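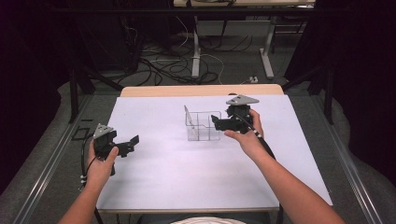 Hand-held grippers: stepped fingers or flat pads for clear acrylic?

Posted in Robotics & Automation by wrenchandwattle

I'm trying to choose between two sets of fingers for a pair of hand-held grippers and would like to hear from anyone who has used either with transparent parts. Both grippers are wired, one for each hand, and I work sitting down at a table with a white board over most of it. The job is picking up a clear acrylic box with compartments in it, turning it and putting it back down.

The fingers on there at the moment are the black stepped ones that came with the Allance kit. They hold the outside walls well enough, but when I go for one of the inner dividers the step touches the next wall before the tip has closed. The other option is the flat padded set from Jorkoseo, which costs 60 dollars a pair.

I've done 200 picks with the stepped fingers and dropped or knocked the box on 14 of them, nearly always when reaching for a divider. I haven't bought the flat set yet. Two things I'd like to know:

Do the flat pads mark acrylic?

Does the colour of the board matter? The wrist cameras I'm planning to add will have to find the edges of the box, and I can hardly see them myself against white.

Budget for the whole change is 549 dollars, cameras included.

gumleaf_controls

I ran both sets last winter on a similar bench. The flat pads didn't mark anything for me, but they do pick up grit, and the grit will scratch. Wipe them with a damp cloth before each session. Don't use alcohol near acrylic, it can craze the cut edges.

For dividers the flat set is better, no contest. It's thinner at the tip and you can get it down into a compartment without hitting the neighbour. Where it loses is on anything tall and thin. If your box has a panel that stands up higher than the rest, the flat pads let it pivot and you end up chasing it with the other hand. The stepped fingers gave me a second line of contact and it stayed put.

What I ended up doing was flat on the right, stepped on the left. It felt odd for an afternoon and then I stopped noticing. Check that your software lets you set the closed position for each side separately. Mine assumed both were the same, and the right one read as slightly open all the time until I recalibrated.

On the board, white is hard work with clear parts. I went to a mid-grey matte sheet and the edges came up much better — moving the lamp low and to one side helped nearly as much. Try the lamp first, it's free.

tassie_torque

Just get the flat ones. Stepped fingers are for bolts.

portside_mech

I'd disagree with the reply above, it depends on the size of the part. Measure the gap between your dividers before you spend anything. If it's narrower than the finger plus the pad, neither set will go in and you'll need to print your own.

Also look at your cables. If they hang straight from the handle past your wrist, the pull changes as you reach to the back of the table, and some of your drops may come from that. I clipped mine to my sleeve at the elbow and logged 336 picks before and after with the same fingers. Drops went down by almost half. Not a proper test, as I was also getting more practice.

For cameras I tried the Plorkance wrist unit and sent it back. The picture was fine but the autofocus kept hunting through the clear walls to whatever was behind. Get something with fixed focus, or at least a way of locking it.

wrenchandwattle

Thanks all. Measured the gap and the flat set should fit with a few millimetres to spare. I'll order one pair and try it on the right side first, with the cables clipped up. Will leave the cameras until I've sorted out the lamp.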